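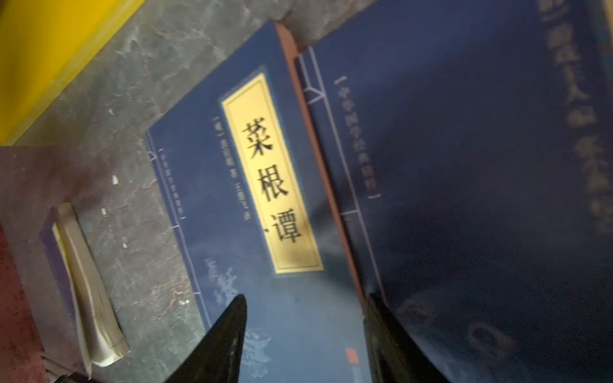
Reading Room > Stories > The Order of the Blue Books

The Sarnamport Reading Room received the blue books from the estate of Aparecida Magalhães on 10 May 2019. Under the terms of the gift they were to be kept together, made available to any resident who asked, and shelved in the order in which the donor had kept them. The terms did not state what that order was.

Zulmira Sampaio, as keeper of the collection, was directed to establish it. She wrote to the donor's last address in Gruvcombe and received no reply. She examined the volumes for pencil marks and found none. The Caigentan had been opened more often than its neighbors, to judge by the softness of its pages, but this told her only that it had been loved. She placed it first, entered the decision in the register, and locked up at the usual hour.

On the following Monday the Caigentan was third. The keeper restored it. By the end of the week it was third again, and a book of jokes stood where it had been.

A notice was then posted on the glass, reminding readers that volumes were to be left on the table and returned to the shelf by staff only. The notice was respected in every section of the room except one.

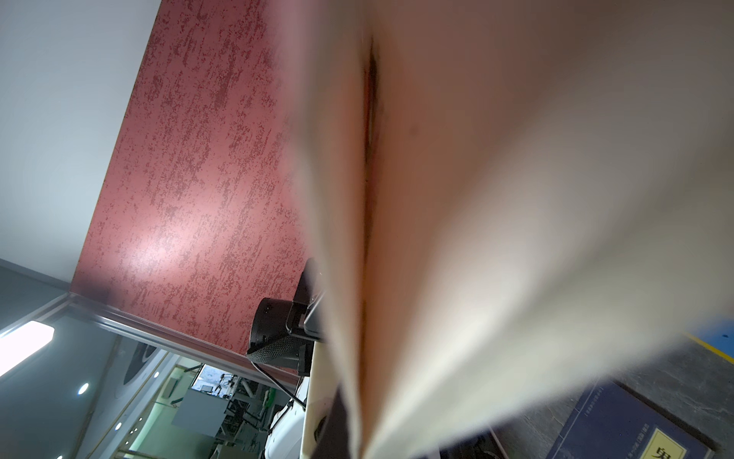 Red wall and glass partition, Reading Room.

The matter was placed before the board in June. The keeper submitted a written account in which she described each displacement and the position of each volume before and after. She observed that the changes were not careless. A book that had been moved was always set square with the others, and the new arrangement, whatever it was, was always the same arrangement. She recommended that the shelf be fitted with a door. The cost of a door, from the firm of Tudon, was put at over 400, and the board asked whether any member knew of a cheaper remedy.

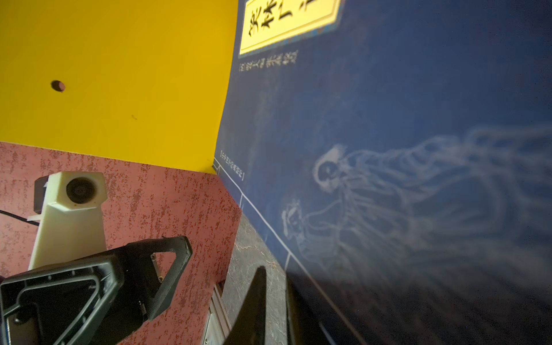

Simão Frade remarked that a joke book ought to come before a book of advice in any case, as people took advice better once they had laughed, and that he would sooner leave the shelf alone than pay for a door. His remark was entered in the minutes at his request. No vote was taken.

The keeper chose to remain in the room that evening after the lamps at the front had been put out. Shortly before closing, Hrvoje Omerović came in from the tram stop, hung his coat on the back of a chair, and went directly to the blue books. He was 71 years of age and had been a registered reader since the room opened – his card bore the number 4. He exchanged two volumes, straightened them with the side of his hand, and sat down to read.

The keeper approached him and spoke in the manner laid down for such occasions.

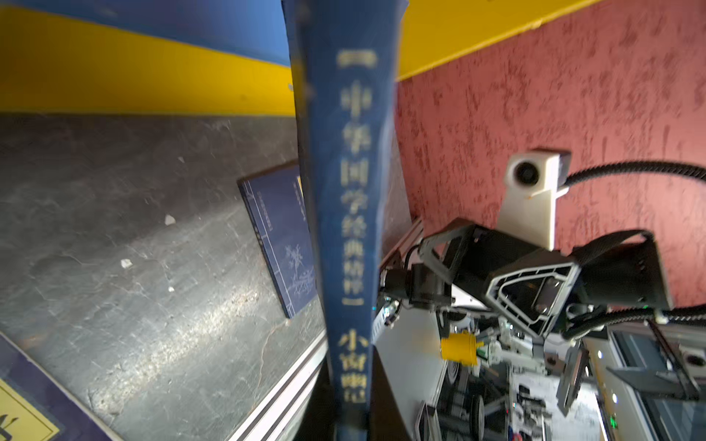
"Why do you move the books?"

"I put them back the way Aparecida had them."

He explained that he had repaired the stove at the house on Prata Street every winter, and that Mrs. Magalhães had read to him while he worked, going along the shelf from left to right and translating as she went. The jokes had come first. Then came a volume he had never cared for, and after it the Caigentan, which she read slowly, stopping whenever he dropped a tool. He could not read the characters on the spines. He knew the books by their scuffs and by the pictures on the covers, and he had assumed that the staff, being busy, kept putting them away wrong.

The keeper asked whether he would be willing to make a statement to that effect. He said that he would, if he could finish his page first. She did not ask how a man who could not read the characters would know when he had reached the end of it, but drew out the opposite chair and waited.

The register was amended the next morning. The order of the blue books is now recorded as that of the donor, on the evidence of H. Omerović, reader. The estimate for the door was returned to Tudon with thanks. The notice remains on the glass – Graça Simões, who cleans on Thursdays, has been instructed to wipe around it.

This site uses cookies to remember your reading preferences. Accept | Manage settings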